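Progress report to the Dralo Fund
Music and Making Room, Hirkero Family Centre
Prepared by Salamatu Osagie, 2021-08-21

Dear Jummai Okeke and everyone at Dralo,

Thank you for your patience while I got this written up. It has been a full summer, and I wanted to sit down with a proper cup of tea and give you more than a line or two. You asked in the spring how the grant of £1000 would be spent, and I'm very glad to say that most of it has now gone where we hoped it would, on small, sturdy things that little hands can pick up, bang, stack and put back again.

The room first. The old trestles have gone and we have been settling in with the new tables, which have a smooth pale top and a strip of light wood along the far edge. I was nervous about anything so pale in a room where paint and banana are both regular visitors, but it wipes down beautifully, and things stand out so well against it that children who find a busy surface tiring seem to settle much sooner. The families have been kind about it too, and one grandmother asked where she could get one for her own kitchen!

The beaters are the part I most wanted to tell you about. We had them rolling off tables and under the radiators all last year, so each table now has its own holder. 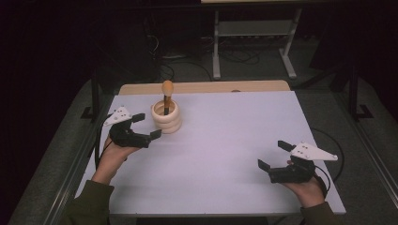

A beater standing in its cream ringed holder on one of the new tables.

The egg-shaped end stays up where it can be seen, and a child can reach for it without having to ask. It sounds a tiny thing to put in a report, I know, but tidying up after a session used to swallow the last 20 minutes and now we are nearly always done in time for the goodbye song. We bought the holders from Clastora, who were slow to deliver but very helpful on the telephone once we got through to them.

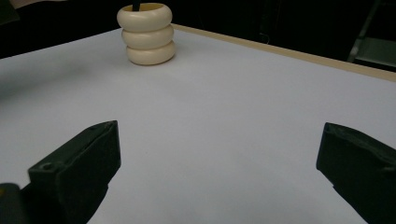
I should say that the rounded shape was the Sani group's choice. They are our under-threes, and their parents tried several kinds with us in the spring before we ordered. The square pots we had thought of buying had corners, and the tall jars went over at the first nudge. The parents also asked for plain colours, and having lived with them for a while I think they were quite right.

Two things are not finished. The low shelving is still waiting on the wall being made good, and we have yet to replace the rug, partly because I keep changing my mind about the size. There is money set aside for both. If the fund is content, I would like to move what is left from the storage line over to a second set of beaters, softer ones, for the babies' session.

We start back in September with 2 sessions a week. You would be very welcome at either, and there will be cake at the first. I will send the receipts separately, as the scanner is being difficult again.

With warmest thanks from all of us,
Salamatu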